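Do I need a robot to put my shirts in a bin?

Saturday errands took me out to the Skurell demo day at Metholm, where they were showing the Sena, a tabletop arm sold as a "sorting helper" for small shops.

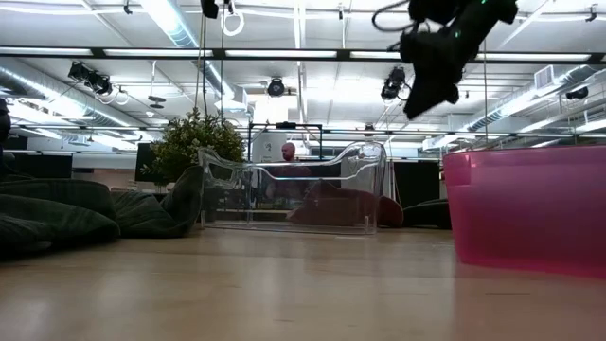 The Sena arm over the sorting table, clear bin in the middle, pink one on the right.

The pitch is simple enough. You lay out your clothes, tell it which colour goes in which bin, and go do something else. It costs $1087 for the kit, plus $20 a month for the software, and that second bit was in much smaller print.

I run a market stall with a lot of second-hand clothing, so I'm the sort of person they want. I watched for a good while. Green and red shirts are easy. My stock is grey, greyer and "is that navy?", and when I asked how it would cope with that I got a brochure. The brochure has a lady laughing at a sock.

Speed is the other thing. The sales sheet says 10 seconds an item. I can do a shirt in two, and I can tell if it has a stain under the arm while I'm at it. They did say stain checking is "on the roadmap". So was a lot else.

I bought the Ledesma label printer on the strength of a demo like this one and it has been in the cupboard since April. Maybe I'm sour.

What I'd want before spending anything is a six-week trial with my own bins and my own awful jumpers. I asked. They're going to email me. If they do I'll post the terms, and if anyone reading has had one in a working shop, leave a comment with what you paid for repairs.

Contact | Copyright, all posts and photos | Back to top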